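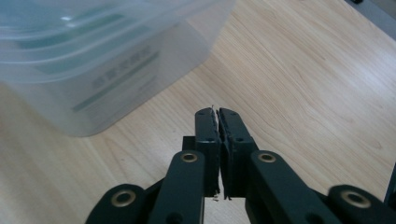 Chapter 4

Why Some Materials Let Light Through

Go stand in your kitchen for a minute and look for things that light can get into. You'll probably find more than you expect. A drinking glass, of course, and the window over the sink. But also the milk jug, the wax paper, the lid on last night's leftovers, a slice of onion, the skin between your fingers if you hold your hand up to a lamp. Some of these you can see right through. Others glow a little but blur whatever is behind them. And then there is the cast iron pan, which lets nothing through at all, no matter how bright the lamp.

This chapter is about those differences, and I have to admit it's my favorite one in the book. In Chapter 3 we treated light as something that bounces off surfaces. Now we follow it inside (and that's where it starts to get really good).

Three words to start with

A material is transparent if light passes through it in an orderly way, so that you can see a clear image of what is on the other side. It is translucent if light passes through but gets scattered along the way, so that shapes are soft or lost. It is opaque if almost no light makes it through.

These words sound like three separate boxes. Treat them as places along a road instead. A thin sheet of paper is translucent; a stack of 51 sheets is, for everyday purposes, opaque. Pure water in a glass is transparent, but go deep enough into the ocean and the daylight runs out. Thickness matters, and so does the color of the light you use. Window glass passes visible light easily and blocks a good share of ultraviolet.

What happens to the light

When light meets a material, four things can happen to it. It can reflect off the surface. It can be absorbed, which means its energy is taken up by the material, usually as a bit of warmth. It can be transmitted, going straight on through and out the other side. Or it can be scattered, sent off in new directions by small uneven places in its path. Most real objects do all four at once in different amounts, and nearly everything in this chapter comes down to asking how much of each.

Scattering deserves special attention. Take a clear ice cube and crush it. The water molecules are the same ones as before, yet the heap of crushed ice is white. Every little chip has surfaces, and at each surface some of the light bends or bounces. After many such turns the light comes back out in every direction, with all its colors still mixed together, and your eye calls that white. Snow, salt, sugar, foam and clouds all work this way!

Many plastics have the same thing going on, at a scale too small to see. Polypropylene, a common choice for storage boxes, is a tangle of long chains. In some spots the chains fold into tidy crystals and in others they stay jumbled. Light travels at slightly different speeds in the two kinds of region, so it bends a little each time it crosses from one to the next. The result is a milky look, with no white pigment needed. Polystyrene in its clear form has no such crystals, and you can read a newspaper through it.

A story from the bench

Elli Nurmi ran the materials teaching lab at Skondbridge for many years, and she liked to begin the term in the dark. She would close the blinds, switch on one small lamp, and hand each pair of students a stack of 12 identical frosted plastic squares and a light meter. The job was to add one square at a time and write down the reading.

Students nearly always guessed that each square would remove the same amount of light. Their graphs showed a curve – steep at first, then flatter and flatter. Vitória Aguiar, who took the course in its second year, drew hers on the back of a bus timetable, and a copy hung by the lab door until the building was repainted. You will make the same graph in Section 4.3, and we'll work out why it bends.

Before you read on

Try this tonight. Put a spot of cooking oil on a piece of plain paper and hold it up to a window. The spot looks brighter than the paper around it. Now lay the paper on a dark table and look again. The spot looks darker. Write down your best explanation in two or three sentences and keep it somewhere safe. We come back to the oil spot at the end of Section 4.2, and you may want to change what you wrote.

4.1 Following a ray across a boundary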